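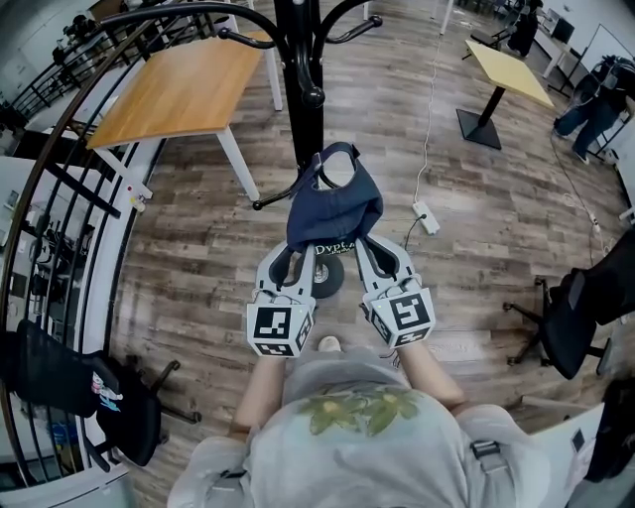
Notes for the talk at Pukside, 7th February

Slide 1. Title. Wait for people to sit down. Say who Elen are: we fit out shared offices, mostly small ones. Talk is on coat storage. Twenty minutes, then questions.

Slide 2. Where coats go when there is no plan for them. Backs of chairs, meeting tables, the stair rail. Ask for hands: who has a coat on their chair now?

Slide 3. The Grinier office survey. We asked 77 people in December where they put their outdoor things on arrival. Most said the chair. Hats and scarves came up more often than coats as the thing they lose. Read out the comment about the glove in the printer tray.

Slide 4. Types of hook. A ball end is kinder to cloth than a cut end. A cap goes on by its strap or over the ball, and either is fine. A heavy coat wants a loop sewn in at the collar. Pass the sample hooks round and get them back before slide 7.

Slide 5. Stand or wall rail. A stand can be moved and needs no drilling, which suits rented rooms. It tips if everyone loads the same side. Wall rail holds more but you need to know what the wall is made of. Mention the Kravchuk job, where we put up the rail twice.

Slide 6. Placing it. Near the door people use, which may be a different one from the main door. Leave 400 mm clear of any table so sleeves don't drag across it. On an upper floor, keep it off the top of the stairs. Put a small table next to it for bags and keys.

Slide 7. Cost. The whole Kravchuk job came to 2,720 pounds, of which 400 was making good the plaster. Don't go into the rest of the invoice unless asked.

Slide 8. What gets left behind. Clear the hooks once a month. Box with a date on it, then charity shop.

Questions. If short of time, skip slide 8 and go straight here.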